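Vikamwood opens up its Irkik planner for home robots

July 26, 2023

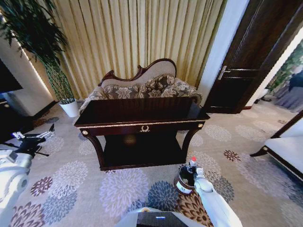
A robot running Irkik holds a wine bottle near a glossy console table.

Getting a robot to pick up a bottle is one thing. Getting it to carry that bottle past a polished table and a good settee without bumping into either is a lot harder, and the small software team at Vikamwood has just made that job easier for everybody else. Version 2 of Irkik, its motion planner for two-armed robots, is now free to download with full source code.

The big change is in how the planner treats whatever the robot is holding. Older releases planned a path for the arm and then checked the object against the furniture afterward, so a long bottle could force the whole search to start over. Irkik now adds the held object to the arm's own shape as soon as the gripper closes – and plans for both together. On Vikamwood's test set of 331 household moves, the typical planning time fell to 44 milliseconds.

"Shiny tabletops used to drive us up the wall," said Oda Lundgren, who leads the project. "The depth readings come back full of holes, and the planner would happily send an elbow through one. Now it treats a hole as something solid until it gets a better look."

That cautious streak can be turned up or down with a single setting, and it's great fun to play with in the bundled viewer, Skurico, which draws each planned path over the robot's camera feed and lets you drag the goal around while the arms replan. Setup took us roughly 15 minutes on an ordinary laptop, sample rooms included.

Lundgren's team is now working on handing an object from one arm to the other, still a weak spot in this release. Bug reports are welcome, she said, especially from people with cluttered living rooms.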